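机器人上学的地方,我们去看了一趟!

写给八到十二岁的小读者

八月里,下午三点,太阳晒得路面发白。我们跟着参观队进了 Zeltano 的大厅。开放日,门口发贴纸,先到先得(我抢到一张,后来丢了)。

先说结论吧,免得你等不及:机器人不是生下来就会干活的。得有人教。教的办法呢,不是讲课,是做给它看。一遍,两遍,好多好多遍。

带我们参观的是崔建国(Jianguo Cui)叔叔。说话特别快。我记笔记都跟不上,所以下面有些地方是凭印象写的,别太较真。

一、手和眼睛

你拿一块橡皮,要想吗?不用。手伸过去,捏住,完事。可是机器人的“手”什么都不知道。它不知道橡皮在哪儿,不知道该捏多紧,也不知道捏住以后往哪儿放。

所以这里的大人想了个办法:人先拿上跟机器人一样的“手”,去干活。这种手叫夹爪。两根手指,一开一合,像夹面包的夹子。人握着它,捏东西、放东西、拉抽屉。动作全都记下来,存进电脑。以后机器人就照着学。

为什么不直接用自己的手?问得好。因为人手有五根指头,机器人这只只有两根。你用五根指头拧瓶盖,它看了也学不会呀。拿着夹爪干,它才知道“哦,两根指头也能行”。
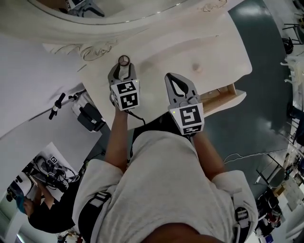

图一:在白色梳妆台前练习。一只夹爪捏着小东西,另一只张开成V字。

注意夹爪上那个白方块,上面印着黑白格子。第一眼我还以为是骰子。不是骰子!它叫“标记块”。黑白格子是给电脑认的,电脑从摄像头里看见格子,就能算出来:夹爪现在在哪儿,朝哪边歪,歪了多少。跟你在地图上找自己那个小蓝点差不多意思。

格子为什么要黑白的?因为黑和白差得最远,最好认。要是印成浅黄和浅粉,光线一暗,电脑就抓瞎了。

那为什么做成方块,不贴一张纸就行?手会转嘛。一张纸,一转过去就看不见了。方块有好几个面,这面转走了,那面又露出来。

二、摄像头放哪儿

光有格子不够,还得有眼睛。眼睛有两种放法。

一种放在头上,往下看。看得宽,桌子、抽屉、两只手,都在里面。

一种放在夹爪上,跟着手走。离得近,手指头怎么碰到东西,看得清清楚楚。缺点是晃。你试试把手机绑在手腕上拍一段录象,再看,头晕。

两种一起用最好。远的告诉机器人“东西在那边”,近的告诉它“差一点点,再往左”。

三、为什么是梳妆台

我本来以为会看到工厂里那种大铁桌子。结果是梳妆台!白的,边上雕着花,还有椭圆镜子,像童话里公主房间搬来的。旁边小朋友一进来就喊“我奶奶家也有”。

崔叔叔说,将来机器人要去的是大家的家里。家里有什么?有抽屉,有小圆把手,有桌面上乱七八糟的小东西。所以就得在家具上练。抽屉尤其难。小圆把手又滑又小,两根手指夹上去,一偏就溜掉。拉的时候还得顺着,拉歪了会卡住(你家抽屉肯定也卡过)。
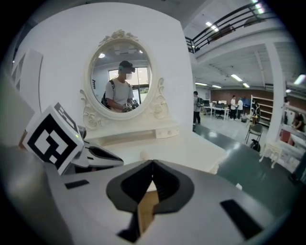
再说镜子。镜子对机器人来说是个大麻烦。你看见镜子里有个人,马上知道那是倒影。机器人不知道啊,它可能以为镜子后面还有一间屋子,屋子里还有一个人,手里也拿着夹爪。要是它伸手去够镜子里的东西,“咚”,撞上了。

小猫第一次照镜子,会绕到后面去找另一只猫。机器人刚开始学,也有点像小猫。怎么办?还是那个老办法,多看。各种镜子,各种灯光,各种角度,看多了就慢慢分得出来了。

亮闪闪的地板也一样。灯照在上面,会有一块一块的光。人知道那是反光,机器人得学。

四、要教多少遍

这个问题是我问的,我举了好久的手。

崔叔叔说,光是“拉开抽屉”这一件事,他们这一组就录了大约3,100遍。我当时嘴都合不上。3,100遍!我背一首诗背三遍就烦了。

而且不能每遍一模一样。有时候东西放左边,有时候放右边。有时候抽屉先开着一点,有时候关紧。换个人来做,高个子、矮个子,动作快的、动作慢的。这样机器人学到的才是“怎么拉抽屉”,要是每次都一样,它就只会死记那一个动作,把东西挪一挪它就傻了。

就跟你做算术一样。光背“答案是12”,换道题就不会了。

有个词叫“数据”,大人老挂在嘴边。其实在这里,数据就是这一遍一遍的记录:摄像头拍到的,加上夹爪走过的路。一遍算一条。

五、他们的记录怎么起名字

录完的东西要分类放好,不然找不着。这个组给每一类活儿起了代号。收拾小东西的叫 Mockus,开关抽屉的叫 Salturness。为什么叫这个?问了,说是当初随便起的,后来改不掉了。哈哈。

还有一个叫 Sornumport,是把东西从一个房间送到另一个房间的,还没开始录,要等秋天。

六、大家抢着问的问题

累不累?
累。胳膊一直举着,你举五分钟试试。所以录一会儿就要歇一歇。

夹爪会夹疼手吗?
我们试的那一副不会,手指是塑料的,力气也不大。但还是别把手指头伸进去,大人说了的。

上面的小绿灯是干嘛的?
崔叔叔说灯亮表示通着电。出门前先看一眼灯,不然白干半天。他自己就白干过。

做错了怎么办?
有的删掉,有的留着。留着干嘛?让机器人也看看“掉了以后怎么捡起来”。这一条我特别喜欢。

小孩能当老师吗?
那天能试。排队,每人96秒。为什么是96秒我也不知道,计时器上就这么定的。我前面那个男生用了一大半时间在研究怎么握。

轮到我,我去夹一块橡皮。第一次,没夹住。第二次,夹住了,一抬,掉了。第三次才成。两根手指真的很难用!你的眼睛看着觉得够到了,其实还差一截。手上也没感觉,不知道是捏紧了还是没捏紧。夹完我有点同情机器人了。

七、回家试试看

不用机器,在家就能玩。

找一双筷子,或者一个面包夹。再找几样小东西:橡皮、瓶盖、一颗花生、一枚硬币。

只许用夹子,把它们一样一样放进碗里。硬币最难,平平地躺在桌上,夹不起来。想想办法,可以先推到桌子边上,让它露出一点点来。

然后闭上一只眼再来一遍。是不是更难了?两只眼睛一起看,才好判断远近。只剩一只,就容易伸过头。

最后一个玩法,要两个人。一个人蒙上眼睛拿夹子,另一个人只能用嘴说:“往左,再往左,下去一点,夹!”说的那个人就会发现,平时想都不想的动作,要说清楚有多麻烦。我跟我弟弟玩,吵起来了。

小词典

夹爪:机器人的手,常见的有两根手指。
标记块:印着黑白格子的小方块,帮电脑认位置。
数据:一遍一遍干活的记录。
反光:光碰到亮亮的东西又弹回来。

下次想去看送东西的那一组,要是秋天真的开始录的话。想一起去的同学先跟家里人说好,水壶自已带,里面没有小卖部。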